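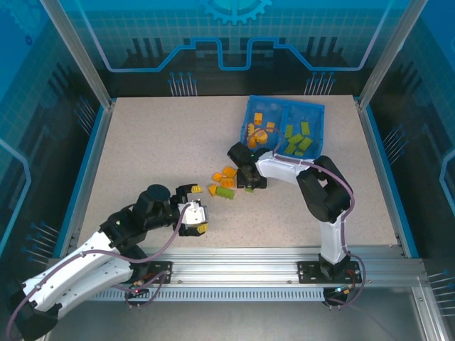 Corentin Coste wanted to know if I was keeping the accordion or selling it, and he wanted to know before lunch.

By Corentin Coste's standards that was tact. He'd driven 85 miles in January with no heater to help me empty my aunt's apartment over the old Riviere bakery, and by eleven he'd already asked about the rug.

January
By the niece

I told him I didn't know. I mean, who knows? I can't play it. My aunt couldn't either, really – she had one waltz, and she played it at the window at 8 every evening with her shoes off, and the whole street just had to live with it.

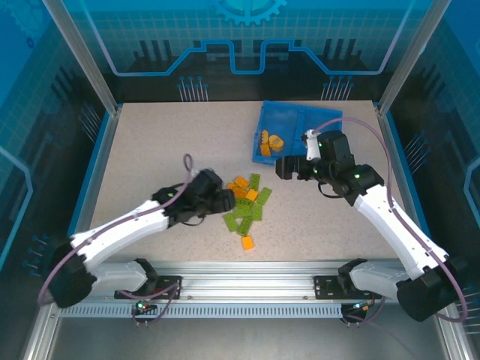

So I put the accordion on the bed and went on with the kitchen. She had 16 jars of plum jam up there and not one label. Corentin opened one and ate it with a spoon, standing up, and said a man in Brerik would give me 800 for the accordion, cash, that same afternoon. I said that was nice of the man in Brerik.
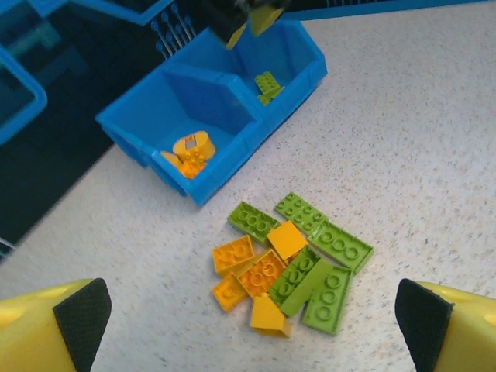

My aunt never threw out a button in her life. They were in cups, in socks, in the sugar bowl, and I sat down on the floor meaning to sort the whole lot by color. What I wanted was one of those blue plastic bins with a wall down the middle, good ones on one side and hopeless ones on the other. What I had was a soup pot. I got as far as the greens and then I found her wedding shoes, with a button in each toe, and I had to go stand in the hall for a bit.

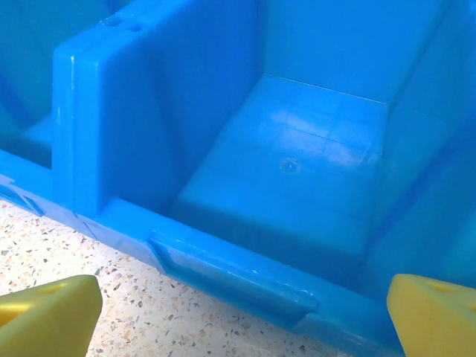 Blue storage bin with a divider.

When I came back Corentin had the accordion on. He looked terrible in it, all elbows! He pushed out three notes of the waltz, got the fourth one wrong, and somebody downstairs banged on the ceiling with a broom, exactly the way they used to.

"Tell Brerik no," I said.

He was already looking for the fifth note.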